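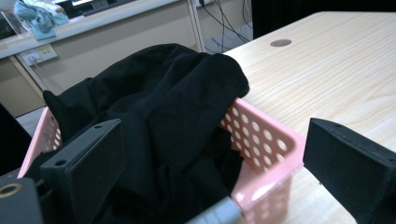 Black garment in the pink basket, on the table.

Black clothes come out of the wash with gray streaks and lint

Posted by Elīna Kļaviņa
September 2023
Category: Laundry and fabric care

I have a front-loading washer, a Nelaro 2110, bought used with the apartment. For the past few weeks all my black cotton items have come out with two separate problems, and I would like to fix them one at a time if possible.

Problem one: pale gray streaks, mostly along seams and folds. They feel slightly stiff when dry. If I rub a streak with a damp cloth it goes away, then comes back somewhere else after the next wash.

Problem two: lint. It is white or light gray and sits on the surface of the fabric. A lint roller takes off most of it. It is worst on a sweatshirt and on two pairs of knit pants.

What I do now:

Wash at 30 degrees Celsius (the dial is in Celsius), "Mixed" program, spin on the highest setting. Powder detergent, one full scoop. Fabric softener in the softener compartment. Dark items go in together, but I sometimes add a gray towel to fill the drum. Everything is air dried on a rack indoors.

The water here in Ultthorpe is hard. I don't have a figure for it, but the kettle needs descaling every month.

I already tried a second rinse. It reduced the streaks but did not remove them. I also tried washing everything inside out, which moved the streaks to the inside and left the lint the same. I have not changed the detergent because I have most of a large box left and would prefer to use it up on something.

Is this the machine, the powder or the water? And is there any point in using vinegar? I have read both yes and no.

Zachary Sandhu
Posted 12 replies in this category

The streaks are most likely undissolved powder. The description fits: pale, stiff when dry, concentrated in folds, removed by a damp cloth, reduced by a second rinse. Dye loss would not wipe off, and softener residue is usually greasy or waxy to the touch.

Three things in your routine work against the powder dissolving. The water is fairly cool, the dose may be too large for the load, and the towel takes up space and water. Hard water makes it worse, as some of the detergent binds with the minerals and stays behind as a deposit.

I would go in this order.

1. Run the washer empty on its hottest program with no detergent. Look through the door during the rinse. If there is foam, the drum and hoses have a backlog of detergent and you should repeat the cycle until there is very little.

2. Pull out the detergent drawer and clean it. There is normally a release tab at the back of the softener compartment. Check the roof of the drawer housing too, where the water jets are. If half of them are scaled shut, the powder gets flushed in as a lump. An old toothbrush is enough for this.

3. Clean the pump filter. It is behind the small panel at the bottom front on most front loaders. Switch the machine off first, put down a shallow tray and open the cap slowly. A partly blocked filter slows the drain, and dirty water with lint in it remains in the drum between rinses.

4. Switch dark loads to liquid detergent. Keep the powder for whites and towels at 60 or above, where it will dissolve properly. That also uses up your box.

5. Set the dose from the table on the package, using the row for hard water and the column for your load size. A "scoop" is not a unit. Scoops from different brands hold different amounts, and many people keep an old one.

For the lint: take the towel out. Terry cloth sheds, and black knit collects what it sheds. Wash the sweatshirt and the knit pants with smooth fabrics only. Leave enough room in the drum to put a flat hand in above the dry load. In an overfilled drum the clothes rub against each other and the rinse water cannot carry the loose fibers out.

Also lower the spin for dark cotton. The highest speed presses hard creases into the fabric, and residue collects in them - that is the reason your streaks follow the folds.

On vinegar: it can dissolve some mineral deposit, but regular use is hard on certain rubber seals. Check the manual for your machine before putting it in the drawer. Never combine it with bleach. If you want a treatment for hard water, a water softener product made for washing machines is the more predictable choice.

Nguyen62

Had the same streaks with a Werari machine. Stopped using softener, problem gone. I shake the clothes out before they go in now as well, mine used to go in as one big knot. Get liquid.

Elīna Kļaviņa
Original poster

Thank you both. I did steps 1 to 3 last night. There was a lot of foam on the first empty run, less on the second. Four of the jets above the drawer were blocked with scale. The filter had a hair tie and a wad of gray felt in it.

One dark load since then, with liquid, no towel, no softener and a lower spin. No streaks that I can find. There is still lint on the sweatshirt, but I think it is old lint from before. I will wash it twice more and post again if it does not improve.

Zachary Sandhu

Old lint on knit fabric often needs more than washing. Go over it with a damp rubber glove while it is dry, working in one direction, then wash. Check the filter again in a month - once loosened, scale from the hoses tends to end up there.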